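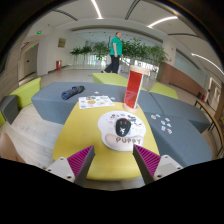
Mouse pad with wrist rest on a yellow ottoman

Progress report to the Fondar fund, on our help with online public services

Dear friends at Fondar, it is a pleasure to write to you again, and I hope you will forgive me if I go on a bit (there is a lot to tell!). Since September we have held 17 drop-in afternoons in Sunido, where residents get help with the new town portal, and 227 people have come through the door.

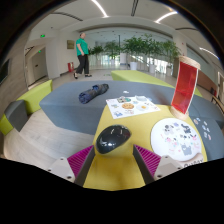 Wiebke Pfeiffer

Most came for housing forms or to register an address, and a good many stayed to comment on the town's draft plan for digital services. We passed on 53 written comments, and Natsumi Kobori is now sorting them by topic. The login page is still the biggest headache, I'm sorry to say. The Cavia sessions start later than planned, and we have 460 euros left over from printing that we would love to move to interpreting, if you agree.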